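La detección de ranuras salta de un banco de memoria a otro entre fotogramas

Marcador 18

Estoy montando una celda pequeña para insertar módulos de memoria en placas de servidor ya montadas en su caja. Uso Noris para la planificación y un nodo propio de percepción que recibe la cámara de muñeca, busca las ranuras y publica la pose de la ranura elegida.

El nodo trabaja a 15 Hz. Con la pinza alta va bien. Al bajar, la pose empieza a saltar: el detector toma como referencia el banco de la derecha del zócalo, dos fotogramas después el de la izquierda, y el controlador corrige hacia el lado equivocado hasta que se dispara el límite de velocidad. He subido el umbral de confianza y he probado un filtro de mediana, sin mejora. Esta es la vista en la altura donde falla: 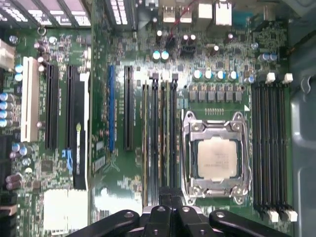 Bence Kerekes

El umbral no te va a arreglar eso. Los dos bancos son ranuras de memoria y el detector acierta en ambos casos; lo que te falta es asociación entre fotogramas. Ancla la pose al zócalo del procesador, que es único, y define cada ranura como un desplazamiento fijo en el sistema de coordenadas de la placa. Luego rechaza cualquier medida que se aparte más de 20 mm de la predicción. Si rechazas varias seguidas, para el descenso y vuelve a localizar desde arriba.

Enmascara también los dedos de la pinza. Al bajar tapan los extremos inferiores de las ranuras de la izquierda, y si ajustas el rectángulo a lo que queda visible el centro se te desplaza hacia arriba. La máscara se puede calcular con el modelo de la pinza y la apertura actual. Y baja la exposición, que tienes zonas quemadas en la parte de abajo.

zellby_sur

A mí me pasaba algo parecido y era la marca de tiempo. Mira si usas la hora de llegada en vez de la de captura.

Marcador 18

Era lo que dice Bence. Con el zócalo como ancla ya no salta. La máscara la tengo pendiente. Las marcas de tiempo las revisé y son de captura.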